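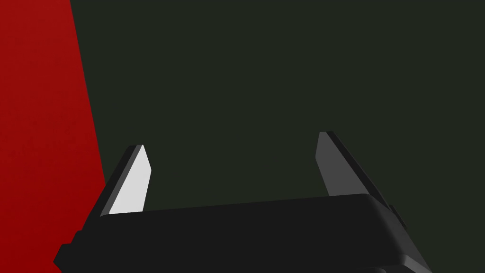

Frequently asked questions: the Prernell workbooks

14 shares
3 comments

Who writes the books?

Shiuli Miah writes and draws all of them. She taught infants in Gimcombe before she began the series, and the first book grew out of worksheets she made for her own class. The pages were stapled together and lent out to parents over the summer holidays. Fakir Press took it on after a parent passed a copy to the editor there.

How many books are there?

Six in the main series, plus the Grerstead Alphabet, which is a separate title in a larger format. Each of the six has 39 lessons. A lesson is two facing pages, with the drawing steps on the left and the writing lines on the right.

What age are they for?

Most children start Book 1 at five or six. The drawing can be done earlier, but the writing lines in Book 1 assume a child who can already form most lower case letters. If yours can't yet, begin with the Grerstead Alphabet and come back to Book 1 later.

Older children can start at Book 3 without having done the first two. Nothing in it depends on them.

Do the books have to be used in order?

Books 1 and 2 do. After that the order doesn't matter much. Book 4 (rivers and ponds) and Book 5 (the farm) are about the same level. Book 6 has joined handwriting throughout, so leave it until your child is joining letters with some confidence.

Which handwriting style do you use?

Plain upright print in Books 1 to 3, with exit strokes added from Book 2. Books 4 and 5 show each sentence twice, once printed and once joined. We use a looped f and an unlooped g and y. Schools differ on this, so ask your child's teacher if you want the two to match.

How long does a lesson take?

Shiuli used to allow 20 minutes for the drawing and a bit less for the writing. At home many families do the drawing one day and the writing the next.

Can my child write in the book?

Yes, it's meant for that. The paper is heavy enough for pencil and colouring pencils. Felt tips will show through on the older printings. From the third printing of Book 1 onwards the paper is thicker, but we'd still keep felt tips for a separate sheet.

Can I photocopy pages?

If you bought the book for your own family, you may copy pages for children living in your household. Teachers may copy the blank lined pages at the back for their own class. The lessons themselves may not be copied for a class. Schools can buy a set, see below.

What is in a school set?

Five copies of each of the six books, a teacher's booklet and one copy of the Grerstead Alphabet. Sets are packed to order and go out twice a week in term time. Orders placed in May take longer, as a lot of schools are spending the end of their budget.

Is there a left-handed edition?

Not at present. Books 1 and 2 are spiral bound along the top edge, so the binding doesn't get in the way of either hand. The others are bound at the side. There is a page of advice for left-handed writers in the teacher's booklet, and we will email it to anyone who asks.

Why was the hedgehog lesson changed?

The first printing of Book 2 had a step missing between the third and fourth drawings. It has been put right. If you have the old version, the missing step is the curved line for the belly, drawn before the feet.

Are there any mistakes we should know about?

One in the current printing of Book 4. The word "kingfisher" is missing from the word list at the back, although it is used in the lesson. It will be added at the next reprint.

Can I order from a bookshop?

Any bookshop can order the six main titles. The Grerstead Alphabet is sold only by Fakir Press, by post.

Will there be a Book 7?

Shiuli is working on one about the seaside. There is no publication date yet.

Can children send in their drawings?

Please do. Put the child's first name and age on the back, and send copies if you want to keep the originals, because we can't return them.

Was this page helpful? 22 people found this helpful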